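Print this page | E-mail this page
Search this forum: plastic tableware stacking

Thread: Washing up and storing coloured plastic picnic ware
Replies: 6 | Views: 1,912 | Shares: 2

gridline_k
22/09/2018
I am replacing the crockery in our annexe kitchen with plastic. The cupboard shelf is 200 mm clear between boards, which limits how high anything can be stacked. Does mixed tableware nest properly if the cups and bowls come from different sets? The Tandex catalogue gives rim diameters but nothing on stacked height.

potwash_north
It nests if the taper matches. Ribbed bowls that narrow to a small foot usually drop inside one another well enough, but the stepped sides catch if two makers used different spacing. Measure a stack of two, subtract the height of one, and you have the pitch. Multiply from there.

Cups are the weak point. Put one inside a bowl on its side and you lose all the height you saved.

Menaka Kodikara
I have the same mixture at home and went through it before reorganising the cupboard. Everything came out on to a cloth on the table first — bare tabletop is slippery and the small cups roll. The pink and light blue pieces sit together, with a cyan bowl and the yellow cup on top. Most of the rest I left separate.
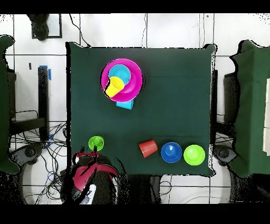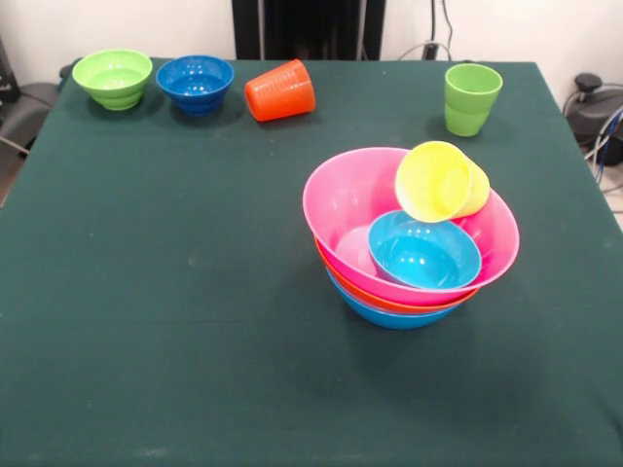

I then tried three arrangements in the cupboard. Bowls by size with cups stood in a second column was the lowest and the easiest to take apart. Bowls with cups inside was the worst of the three. The shelf liner is Irkance, cut from a 600 mm roll, and it stops the bottom bowl creeping forward when the door is shut.

potwash_north
I would not keep the yellow cup up there at all. A cup on its side puts the load off centre and the first person reaching past it will have it on the floor. Otherwise a sensible way to sort it.

Menaka Kodikara
Agreed, and it lives with the other cups now.

dresser_drawer
I disagree with nesting in general. Plastic holds water in the ribs far longer than china does, and a closed stack goes into the cupboard damp. I had a set of Lultel bowls smell musty by the end of July. Mine now go in a rack on edge, one per slot. It takes more width but they dry.

gridline_k
I don't have the width. The cupboard is narrow and half of it is pipework.

potwash_north
Then dry them before stacking. A tea towel round the inside of the foot ring deals with most of it. The musty smell is more often a detergent problem in my experience.

dresser_drawer
It was not detergent. I changed brand twice and it made no difference until the rack went in.

gridline_k
Noted. I will measure the pitch on the bowls, keep the cups in a column of their own, and leave the door open overnight after the evening wash. If the stack still comes out over 200 mm I will move the lower board down one peg, although the Bauerfeind tins are on that shelf and will need to go elsewhere.

E-mail this thread | Print this thread
Comments: 2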